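Sunday, late morning

Second round of the label adhesive test for the Hultley jars. Volkan Güler asked for a result before the next print order, so I started early and left the heat gun work for another day.

## Setup

- Paper stock: Butari uncoated and Zorngate semi-gloss
- Glue: the same water-based batch as last time, lot 1326
- Jars: straight-sided glass, washed, wiped with alcohol, dried on the rack
- 32 labels of each stock, put on by hand with the felt squeegee
- Glue stirred for 3 minutes before each set. It had separated again overnight, with a thin layer on top.

Bench temperature was fine. I didn't log humidity because the meter needs a new battery. Somebody please order one, the flat kind.

## Cold water soak

Jars went into the tub at 9:30. Checked edges with a fingernail when they came out.

Butari: corners lifted on most of the set. The paper stays strong when wet but the glue line goes milky and slides. Worse near the seam of the jar.

Zorngate: corners held. A few bubbles in the middle, which I think are my fault from rushing the squeegee. The ink did not run on either stock.

I want to repeat the Butari set with a heavier coat. The brush leaves ridges, so try the small foam roller and sand off the drips with 400 grit before the next use. The roller handle is rough. 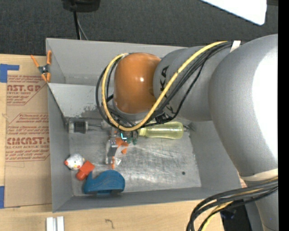 ## Still to do

- Repeat Butari with the roller, same lot of glue
- Ask Mateos if they still sell the thicker version in the small tub. Their last price list didn't show it.
- Scrub test after a full day of drying. The first round was too short to mean much.
- Peel test on both stocks, slow pull, straight down

Volkan prefers the look of the uncoated and so do I, but as it stands I would not send it to a customer who keeps jars in an ice bucket. If the heavier coat fails too, go with Zorngate and ask the printer for a warmer white.

Dry jars are on the top shelf, lids off. Leave them there until the scrub test is done.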